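Filed under: Studio Diary, Textiles, Works in Progress

Tuesday, October 18, 2022

Hung the show today, or hung most of it. Clitley has the kind of gallery walls that were plastered by someone with strong feelings against the straight line, so every level I own disagreed with every other level I own. Szu-yu Chow gave up on hers by ten and started doing it by eye, and I am sorry to report that her eye was better.

The big piece went up first. It's the one I've been calling the river since July, when I still thought it would be blue. It has 1,426 knots in it. I know this because the grant form asked for "a measurable outcome" and it was the only thing I could think of to measure. From the far end of the room it looks like fog. From close up it looks like a person who should have gone outside more.

Rostyslav Kravets came by with his ceramics wrapped in what must have been every towel in his house. He is showing the salt jars, the ones with his grandmother's recipes scratched into the glaze, and he has finally stopped apologizing for the handwriting. I think they're the best things in the building. I told him so and he asked whether I thought the shelf was too high, so that was the end of that conversation. (The shelf was too high. We moved it.)

Lunch was soup at Zemen, eaten standing up. We argued about the title again. The gallery wants "Threads and Vessels," which sounds like a shop that sells one candle. Szu-yu wants no title. I want the one we agreed on in the spring, which I had to look up on my phone, and this did not help my case.

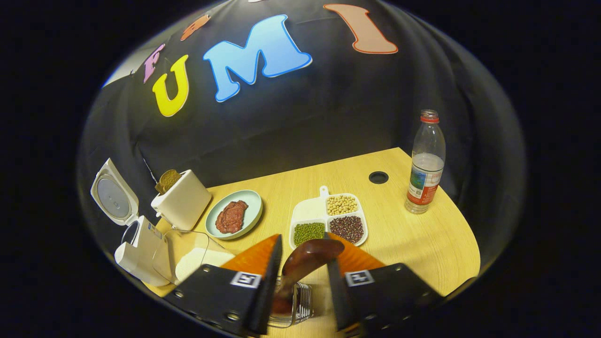

Back by two to deal with the wall text. I had written 200 words for the river and the gallery cut them to a length suitable for a parking sign. They kept "memory." They always keep "memory." What went was the part about my aunt teaching me to knot on the back step, with string saved from bakery boxes, and how she would undo the whole row if one was slack and hand it back without a word. I'd have traded "memory" and "landscape" and even my own middle initial for the string. I wrote back and asked for one sentence. No answer yet.

The lights are a problem. The spots over the east wall turn everything I dyed with walnut the color of canned gravy. Tried the softer bulbs and now it's the color of good gravy, and I can live with that. Rostyslav's jars look wonderful under any of them, of course. I have decided to be gracious.

A man from Skoron looked in around four to see about buying something for their lobby. He stood in front of the river for a long while and I got my face ready. He asked if it could be washed. I said yes, in principle. He asked if it came in a narrower one. I quoted him $2,000 for a narrower one and he wrote it down in a little notebook, so now I may have to make it.

Finished reading the Fujimoto essay on the bus home, the one about unfinished edges. I agreed with every page and then spent the evening trimming the edges on the small hangings. Two are done. The third has a pull in it that I'm sure wasn't there on Friday, and I've been picking at it with a needle and making it worse.

Still to do: labels, the ladder has to go back, price list, call my aunt and tell her which bus to take. She'll want to see the back of it. She always goes straight to the back.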